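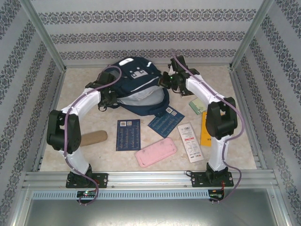 Navy backpack with the flat items laid out in front of it.

Packing a school backpack: gallery and notes

Text and layout by Matěj Sýkora. Page last changed 1/26/24.

This gallery covers one bag and a small set of flat goods: books, cards, a pink case, a packet. The bag is a large navy backpack with light grey parts. The notes between the pictures deal with loading order, the position of heavy items and the treatment of corners and covers. They apply to most bags of the same general shape, including the Mikkelsen and the older Urum day bags covered on the previous gallery page.

The usual fault in a packed bag is poor placement. A bag can close without strain and still carry badly if the heavy items sit at the front, or if they stand on one narrow edge and tip as soon as the bag is lifted. The order given below takes no longer than filling the bag at random and it leaves the contents where they can be found.

1. Laying out

Put everything on a flat surface before opening the bag. Items should not overlap more than necessary. In the opening picture the two dark blue cards lie in front of the bag, one of them at an angle, with the pink case below. The white package with the barcode is off to the right. A tan roll is on the left.

Sort by stiffness first and by size second. Stiff items (hardback books, plastic cases, boards) form the structure of the load. Soft or thin items (paper packets, loose cards, exercise books with paper covers) fill the gaps and must be protected by the stiff ones. Rolls are a separate class. A roll should go in upright along one side, and it should go in before the bag is more than half full, otherwise the end catches on the books and crushes.

Weigh the items if there is any doubt. The set used for the Okville table in October came to 3,245 g with the bag included. The bag on its own was 787 g, and the heaviest single book was 900 g. A book of that weight controls the whole load and its place should be settled before anything else goes in.

2. Opening and preparing the bag

Lay the bag on its back panel with the opening towards you. Run the zip to both ends of its travel. A zip left part of the way open will scrape the corners of every book that passes it, and the damage shows first on laminated covers as a white line parallel to the spine.

Pull the straps clear of the opening. Shoulder straps should lie underneath or to the sides, and loose strap ends should be kept out of the main compartment. If an end is folded in with the load it forms a ridge, and a ridge under a heavy book is felt through the back panel.
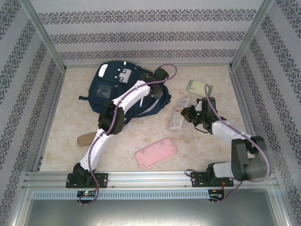 Clear pockets on the outside of a bag are meant for a name card or timetable and should hold nothing thicker. The film stretches if it is filled with pens or a folded booklet and does not recover. It also clouds in cold weather if bent sharply. Side straps should be left slack at this stage and tightened only when the bag is full; tightening them early narrows the compartment and makes the last items difficult to seat.

Check the bottom of the compartment. Grit, pencil shavings and broken staples collect in the two lower corners and mark page edges. Turn the bag upside down and tap the base, then wipe the lining with a dry cloth. A damp cloth may be used if the bag will be left open overnight.

3. Loading order

Heaviest book first, spine down, flat against the back panel. Spine down keeps the page block from sagging away from the cover. Books loaded with the page edge down gradually loosen at the hinge, and thick ones do so faster. A book with more than 20 sections in its binding is stiff enough to stand alone; thinner ones need a neighbour on each side.

Second, the remaining hardbacks in falling order of size. Covers should face the same way. If a hardback is placed next to a paper-covered book, put the paper-covered one with its spine in line with the larger book, so that the corners of the two covers do not cross.

Third, cases and boxes. A case with bumps or ridges on its lid should have the lid turned to the front of the bag, away from any soft cover. The pattern will otherwise print itself into the neighbouring paper under pressure.

Fourth, packets and cards. Slide these between two stiff items. They should never be the outermost layer. Cards in daily use can go in the front pocket instead, in a sleeve of the Monano type or something similar.

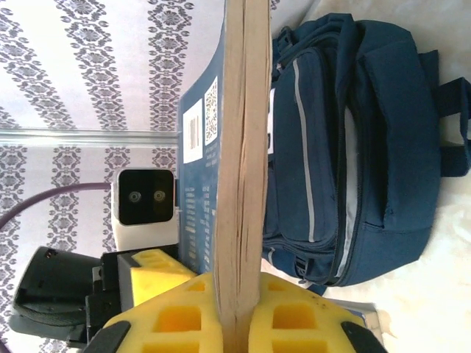

Photo: M. Sýkora / Packing gallery, third of three

Thick books need some care in the hand as well as in the bag. Held upright by one end, a book should be gripped across both covers at once, so that the pages stay closed between them. Lifting by one cover puts the full weight on the hinge. The creases that appear in a page block usually start where pages have parted slightly and then been pressed together again against something hard. Before loading, close the book fully, tap the lower edge once on the table and check that no page stands out beyond the rest.

Barcode labels and printed codes on a back cover are worth keeping clean if the book is on loan or is to be sold on. Turn that cover inwards, towards the back panel or towards another smooth cover. A cover with no labels can face a zip or a case with less risk.

4. Closing and checking

Stand the bag up before closing it. The load settles, and any item that was held only by friction will drop. Reseat it, then close the zip from both ends towards the top. The zip should run without being pulled together by the other hand. If it does not, take out one item from the front, never from the back.

Tighten the side straps evenly until the front panel stops moving when pressed. Lift the bag by its top handle and let it hang. It should hang close to vertical, with the back panel flat. A bag that swings forward has too much weight at the front, and one that leans to a side generally has its roll or bottle placed opposite nothing.

Unpack in reverse order. Cards and packets come out first, then cases, then books from front to back. The heaviest book stays in until last and keeps the bag standing meanwhile.

Next gallery: pencil cases and small tins, with the Urum insert tray.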